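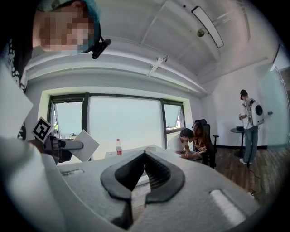 A reader in Catholm wrote to ask why a machine can weld a car door but still can't put away the groceries. We get some form of that question every week, so it comes first.

Household and shop robots: common questions
Updated April 2023

Why are chores harder than factory work?
A welding robot meets the same part in the same spot all day. A kitchen or a stockroom changes every hour. Bags sag, drawers stick, and people leave things in new places.

Can I buy a robot that does housework?
You can buy one that vacuums, and some that mop. We don't know of one you can order today that will clear a table, fold the wash and load the dishwasher without help.

What about folding laundry?
It can be done slowly. At the Brerkthorpe workshop, the Skirer arm took 8 minutes to fold one T-shirt and gave up on a fitted sheet.

How do robots learn this kind of work?
Mostly by copying people. A person does the job with a gripper held in the hand, and a camera on the gripper records the motion. The square black-and-white markers on the fingers help the software work out how far open they are. No robot has to be in the room.

How many times does a task have to be shown?
It depends on the task. Zoubi used 600 recordings for putting cups on a rack. Wiping a counter took fewer, and anything with cloth takes more.

Does it work in a different room?
Sometimes. Zoubi got 13 good tries out of 40 in a kitchen the system had not seen before. In the room where it was trained it did much better – the lighting and the height of the counter both matter.

Are small shops any closer than homes?
A little. Moving boxes of one size from a cart to a shelf is within reach. Sorting mixed returns is still a job for people.

Is it safe to stand next to one?
Follow the maker's instructions. Keep children and pets out of reach of any arm that is switched on, even a small one.

Should I wait before buying?
For floors, no. For everything else, yes. The next Skirer test is planned for November, and the results will be added to this page.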